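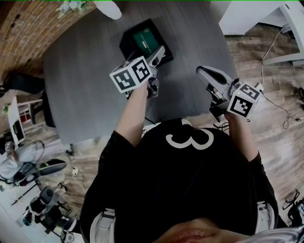
The grey table, tray out, morning.

April, 7.40 am
by the diarist of the back room

Up too early. Couldn't sleep for thinking about the move round, so came in and made tea and stood about. Told myself I'd do the table first and only the table. One thing. Then the rest of the room can wait its turn.

The table. Grey, big, a bit of grain in it if you get the light across. I do like it. Bought it secondhand off Olesis when they closed the Zurkville shop, and it took a whole afternoon to get it up the stairs, and I still have the dent in the door frame to prove it. Wiped it down last night with the vinegar stuff. Smells like a chip shop in here now. Windows open, freezing.

Black tray is staying on the table. Decided. It was going to go on the shelf but then everything I put down goes straight on the tabletop and spreads, and by teatime I can't see any of it. So tray. Only the dark green thing in it for now, the one with the little yellow label. Must not let it turn into the tray of all trays. Receipts are NOT allowed in the tray. Writing that down so I can be cross with myself later.

Plant still alive. Little one, up by the brick. Watered it, turned it. It leans, whichever way I put it. I was going to swap it for a bigger one but the curve of the wall means anything wide sticks out and gets knocked. Brick sheds too. Red dust every morning, like someone's been grating it. Rahimi said they could seal it, quoted 1361 for the whole wall, and then a second letter came saying 1499 with the making good. For a wall! Will live with dust. Will buy a better brush.

9.15. Break. Toast, standing up.

Left side of the room is the trouble. I've been pretending it isnt there. Chairs shoved together, the white one and the dark one, don't match, never did. Something red on the white one that I've walked past for days and not moved. Why. It would take two seconds. Moved it. Now it's on the windowsill, so really I've only moved the problem along a bit. And the white screen stood up at the side where anyone could put a knee through it. Needs a proper place. Needs a proper desk, come to that, but the white one on the other side is full of post and I'm not starting on the post today.

Cables next. Hate cables. White one running down from somewhere and over the floor to that little white plug, I've tripped on it twice this week. And the black one by it, all in a knot. Sat on the floor and had a go at the knot for what felt like an hour, got one end free, lost it again. Ordered a box of clips from Seker, 24 in a box, coming next week supposedly. They said next week last time as well. In the meantime tape. Tape looks awful on the planks and I'm worried about the finish, it's only a wood look and I don't know what's under it. Tried a bit in the corner first. Seems ok. Will check tonight.

The black stand base also wants shifting, it's right where you'd put your foot coming round the table. Heavier than it looks. Got it about a hand's width and stopped to think about my back.

11ish. Measured for shelves. Wall's curved so of course a straight shelf only touches it in the middle, gap each end. Could fill the gap. Could have short shelves, a few of them, stepped round. Drew it on the back of an envelope and it looked quite smart, then drew it again to scale and it looked like a staircase for cats. Some 21 inches is the most I can get before it sticks out stupidly. Thinking about it. Might just do hooks.

Phoned the tip about the old drawers. Engaged. Phoned again, engaged. Will go on the off chance.

Lunch late, soup. Ate it at the table which I swore I wouldn't do on the day I cleaned it. Used a mat at least. One ring where the mug went, came off with a thumb.

List for tomorrow, before I forget
post on white desk, at least half
chairs, keep the white, ask about the dark one
proper home for screen
brush for brick dust
bin bags, the thick ones
ring Seker re clips

Going home now. Left the window open, have to go back up and shut it.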